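Your Opening Hours Are Wrong Somewhere

Small shops lose customers to old listings, and the repair is mostly patient work.
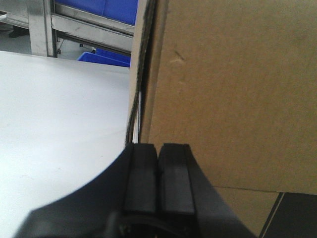 The problem with old addresses

When the lighting shop Öberg moved to the other side of Gomer, the owners changed the sign, the business cards and the website on the same evening. They believed the work was finished. Eighteen months later, customers were still parking in front of the old address, which is now a dentist.

The reason was simple. The shop was listed on 61 websites, and only 18 of them had the new street. The rest had copied their information from each other, some of them many years ago. One listing even showed a fax number which the shop stopped using before it had a website.

Where the copies come from

Most owners remember two or three places where they registered their company. They do not remember the trade guide from a fair, or the city portal that was closed and then sold. Such pages continue to live. A search engine reads them, finds two different addresses for one name, and must choose.

Fonodley, a small agency which cleans up listings for local firms, looked at 309 of its clients in the past year. Together they had 721 listings with a wrong telephone number. The agency says that restaurants have the most mistakes in opening hours, while tradespeople more often have an old mobile number.

Doing it by hand

It is possible to pay for a service. Iltia, for example, sends one correct record to many directories at once, and for a firm with several branches this saves a lot of time. For one shop, a spreadsheet is enough.

Write the name of the business exactly as it should appear, with the same spelling and the same abbreviations. Search for the old phone number in quotation marks, then for the old address. Put every result in the sheet, together with the login if you still have it. Begin with the maps and the big directories, and leave the small ones for a slow afternoon.

Some directories answer in one day. Others want a scanned invoice, and a few never answer at all. At Öberg, the last four corrections are expected in April. The dentist has put a small map to the lighting shop in the waiting room.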